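Gripper drops or drags thin textiles, cell 2. Pads, force or linkage?

Workshop forum > End effectors > Maintenance and repair
Page 1 of 1

plikiletti_bench
October 2018

We have one arm on a sorting cell that handles socks, flannels and small towels. Two-finger parallel linkage gripper, wrist camera, nothing unusual. It ran well until April. Since then it lets go of thin items on the way up, and the thick ones come out of the bin crooked.

Done so far:
Cleaned both fingertip pads with alcohol.
Re-ran the open and close calibration.
Checked the cable at the wrist for rubbing.
Swapped the power supply with the one from the spare cell.

No change from any of it. The counter says 2848 cycles since the pads were last replaced. What would you look at next?

Grekurura

Pads. They go shiny long before they look worn. I change mine at 620 cycles on fabric and don't wait for a fault. You are well past that.

Alcohol may have made it worse, depending on what the pads are made of. Ours went hard after a few months of it. We use warm water with a drop of washing-up liquid now and leave them to dry overnight.

stindari

I would leave the pads until you have checked the linkage. If one side has more play than the other, the tips won't meet square and you end up gripping with one edge. New pads will hide that for a week or so and then you are back where you started.

Take the power off, hold the base of the gripper and try to rock each finger sideways with your thumb. Any click, look at the pivot pins.

Grekurura

He has 2848 cycles on a set of pads. Change the pads first. It takes ten minutes and costs next to nothing.

stindari

It takes ten minutes if the screws come out. Mine were glued in by whoever had it before me.

plikiletti_bench

Rocked both fingers. Left is solid, right has a very slight movement, no click. I can't say if it is more than it was when new, as I never checked it then.

I have put one from the wrist camera below, with a sock held up.

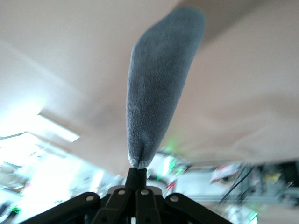 Wrist camera, blue-grey sock held by the gathered end. All four silver pins in view.

The close command was at the normal force setting for that one. The thin items are cotton and a lot smoother than this.

Eilidh Innes

Tips look closed together to me, and the fabric is bunched up well between them. I can't see an obvious lean on either side. You won't find a small amount of play from that angle though, so I wouldn't rule stindari's idea out on the strength of it.

The fluffy sock doesn't tell you much about the pads either. That sort of fabric will hang on to nearly anything. Try a strip of thin cotton. Close on it at the normal setting and pull it straight out with a luggage scale. Do it with the strip in the middle of the tips, then near each edge. If the reading is low everywhere it is the pads. If it is low on one edge only, it is alignment.

zamora_cells

Agree with the strip test. I'd also check the force setting after the calibration. On our controller running the calibration puts the closing force back to the default and doesn't tell you. We had it at 18 N for cloth and found it sitting at 6 N after a service. Thick items were fine, thin ones slid out. Sounds a lot like this.

Grekurura

But it was dropping things before he ran the calibration.

zamora_cells

True. It could still be making it worse now. Worth a look while the laptop is connected.

plikiletti_bench

Did the strip test with a piece of old pillowcase. Force setting was correct, so it isn't that. Low in the middle, low on the left edge, lower again on the right edge.

So both, I suppose. I have ordered pads and a pin kit for the right side.

stindari

Do the pins first and the pads after. When the new pins are in, close the fingers on a sheet of plain paper and look at the mark they leave. It should be even from side to side. Then fit the pads and run the calibration again, because the closed position will have moved a bit.

And no grease on the pins if you are handling textiles. It creeps down to the pads. A dry lubricant if you must.

Grekurura

I would still have done the pads first and seen how it ran. No argument about the grease.

Eilidh Innes

Write the pull readings down once it is back together, on a bit of tape on the cell door if nothing else. Then you have something to compare with next time.

plikiletti_bench

Will do. Parts are on order. I'll run it on towels only until they come.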